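The Long Lunch at Stornarell

There is a moment, somewhere between the soup and the lamb, when you realise that the stranger on your left has been passing you bread for half an hour and that you know the names of all three of his daughters. I had come to Stornarell meaning to stay for one meal and write a few polite paragraphs on the way home. I stayed until the lamps were lit, and I went back in November, and I would go again tomorrow if somebody would only mind the dog.

Doğukan Kılıçarslan started the lunches in the old grain store behind Raltville station, in a room he had rented to keep his late uncle's furniture in. The furniture was mostly tables. He cooked a pot of beans for the friends who helped him carry them up the steps, and the friends asked what he was doing the following month, and he said (he laughs about it now) that he supposed he was doing beans. By the end of that first winter he had 241 names in an exercise book and a second pot.

The beans are still on the menu. They are cooked the way his grandmother cooked them in Şimşekoğlu, very slowly, with more onion than seems sensible and a spoonful of pepper paste stirred in at the end. I have tried it at home with the recipe in front of me and mine came out perfectly nice and not remotely the same.

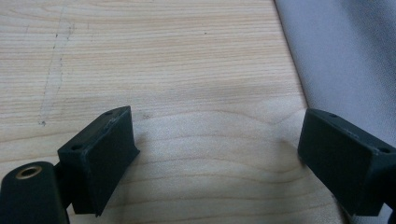

FOOD & TABLE

Kamlesh Upadhyay joined in the second year, having wandered over from the allotments with a crate of spinach he couldn't give away. He does the bread and the pickles, and he has strong feelings about seating. Couples are parted at the door, kindly but firmly, and sent to opposite ends of the room. "You can talk to each other in the car," he told my husband, and handed him a jug of water to take round.

It works, I think, because everyone is given a little job. You carry something, or slice something, or go and find out who hasn't had any rice. My husband, who will cross a road to avoid a conversation, came back with an invitation to go fishing at Haditar and a long list of opinions on bait.

Lunch costs whatever you can manage, dropped in a tin by the coats. Last year they served 459 people in a single summer afternoon, with trestles right down the lane as far as the bridge, and Doğukan says he would never do it again, and then in the next breath he is wondering where one might borrow more chairs.

Doors open at noon and there is no booking. Bring a dish if you like – Kamlesh is always short of something sweet – and wear a jumper, as the grain store takes a good while to warm up.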